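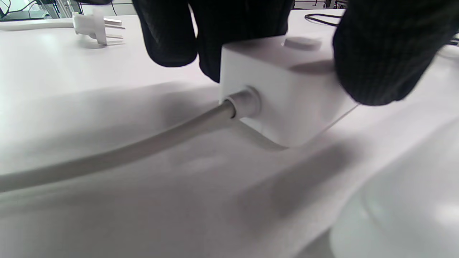 共同工房Listside、家庭で組み立てられる卓上片付けロボット「Renance」の製作資料を公開

2025年12月5日
Listside

共同工房を運営するListsideは、机の上のケーブル付き小物を所定の位置へ移す卓上ロボット「Renance」の製作資料を、本日より工房のウェブサイトで公開します。資料は部品表、アーム部の図面、配線図、制御プログラム、組み立て手順書からなり、個人での利用は無料です。

開発の経緯

Renanceは、Listsideの会員であるShabani RashidiとLahcen Chraibiが今年6月に始めた自主製作の企画です。工房の共用机には、電源アダプターや延長コード、押しボタンの付いた箱など、ケーブルの出た機器が置かれたままになりがちでした。これを人の手で片付ける代わりに、机の端に固定した小型アームで動かせないかというのが出発点でした。

最初の試作機は、積み木や空き箱であれば問題なく運べました。一方、ケーブルの付いた箱では、持ち上げた途端にケーブルの張りで向きが変わり、指先から外れることが続きました。そこで箱を持ち上げる前に机へ軽く押し当て、向きを決めてから動かす手順に改めています。

つかみ方の検討

手順の検討では、まず人が手で箱を扱い、指をどこに当てるか、ケーブルの出口をどちらへ向けるかを確かめました。角の丸い樹脂の箱は滑りやすく、上から指を掛けるつかみ方と、横から挟むつかみ方では、必要な力がかなり違います。公開する手順書には、箱の形ごとに試したつかみ方と、うまくいかなかった条件も載せました。 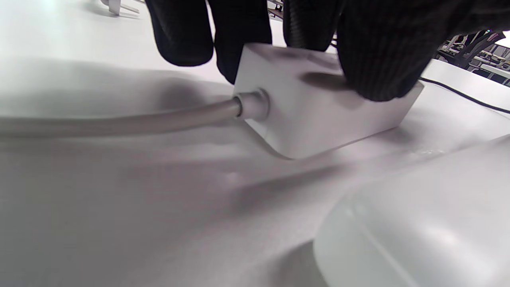
黒いニット手袋の手でつかんだ白い箱。薄いグレーのケーブルが端面から伸びている。

白い机の上に白い箱を置くと、カメラの画像では輪郭が背景に紛れやすくなります。手や箱の影を輪郭と取り違えることもあり、現在のプログラムでは照明の向きを変えて調整する項目を設けました。照明条件による差は残っており、設置場所ごとの調整が必要です。

Renanceの主な仕様

形式：机上固定型アーム
関節数：3
指先：2本指、交換式
対象物：片手でつかめる大きさの箱形の小物（ケーブル付きを含む）
制御：家庭用パソコンに接続して使用
フレーム：3Dプリンターによる造形部品と市販のアルミ材

指先の部品は、共同製作者のGrukinberg工作室が設計しました。表面に貼る滑り止めシートは市販品で代用できます。モーターの制御基板には、Waweruが個人向けに頒布している基板を採用しました。ほかの基板を使う場合は、配線図と設定ファイルの変更が必要です。

組み立てについて

必要な工具は六角レンチ、ドライバー、はんだごてです。3Dプリンターをお持ちでない方は、Listsideの共用機で部品を造形できます（材料費は別途）。はんだ付けの経験がない方には、工房での作業をお勧めします。電源部の配線は、必ず電源プラグを抜いた状態で行ってください。

これまでに、製作者以外の会員を含めて10人を超える方が手順書に沿った組み立てを試し、ねじの長さの誤記や、配線図の見にくい箇所などの指摘が寄せられました。いずれも公開版に反映しています。

製作者のコメント

Shabani Rashidi（機構担当）
「はじめはアームを強くすることばかり考えていましたが、途中からはケーブルの逃がし方を考える時間のほうが長くなりました。図面は寸法を変えやすい形で用意したので、机の広さに合わせて直して使ってください」

Lahcen Chraibi（制御担当）
「画像から箱の向きを求める部分には、まだ改善の余地があります。失敗したときの記録を送っていただけると助かります」

製作会の開催

Listsideでは、公開に合わせてRenanceの製作会を全3回で開きます。フレームの組み立て、配線、動作の調整を順に行います。参加には工房の利用登録が必要です。日程と参加費は、工房内の掲示とウェブサイトでお知らせします。

今後の予定

ケーブルを机の縁に沿わせて置く動作の追加と、手順書の英語版の作成を進めています。完成品の販売予定はありません。

Listsideについて

木工、金属加工、電子工作の設備を備えた会員制の共同工房です。個人の製作のほか、会員同士による共同製作にも場所と機材を提供しています。

本件に関するお問い合わせ
Listside 広報担当
工房ウェブサイトのお問い合わせフォームよりご連絡ください。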